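Does Anybody Iron Anymore? Clothing Care in Dillwood Homes
Final project report, Household Studies
Diane Ouellet

How I got here

My grandmother ironed pillowcases. She ironed dish towels too, and once (I saw this!) a pair of my brother's gym shorts. I own an iron that has been in its box since I moved out. So when our instructor, Garnet Lavoie, told us to pick a chore and find out how people really do it, I already knew mine.

My question was pretty simple: how do people in Dillwood look after their clothes between the dryer and the closet, and who taught them?

What I did

I made a one-page survey and left copies at the Dillwood library, the Sawatzky laundromat on the main road, and the student lounge. I put out 400 and got 353 back, which floored me. I think the laundromat did most of the work, because people there are stuck waiting and will fill out anything.

I also did 9 longer interviews in people's homes, usually while they were doing laundry anyway. My first few were pretty stiff. I was reading off my sheet like a telemarketer, and Garnet told me to put it away and just help with the socks. Much better after that!

The folding part

I had expected everybody to fold at a table or on top of the dryer. Nope. The bed came up over and over, and mostly for the same reason: it's big, it's flat, and you can't go to sleep until you've dealt with the pile. A few people called it a trap they set for themselves.
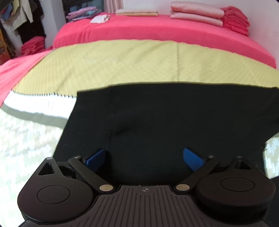
Who taught you?

Mothers, mostly, with grandmothers next. I got several "nobody, can't you tell" answers, and one man wrote two full paragraphs about the army on the back of his form. He still folds T-shirts the way he learned there and says his kids refuse to copy him.

Younger people mentioned videos a lot. They would learn a fancy fold, do it for a week, and drift back to whatever their parents did. I tried this with my own drawer in April and lasted 4 days.

Ironing

Hardly any of the people I interviewed iron weekly. They iron for weddings, funerals and job interviews, and otherwise they hang things in the bathroom while the shower runs. One woman keeps her board up all year and uses it as a plant stand.

What I'd change

I should have asked about household size. A person living alone and a family with three kids in hockey are not doing the same chore, and my form treated them like they were. I'd also skip the question about starch, which confused practically everyone under fifty.

My survey forms are in the blue binder in Garnet's office if anyone in next year's group wants to use them.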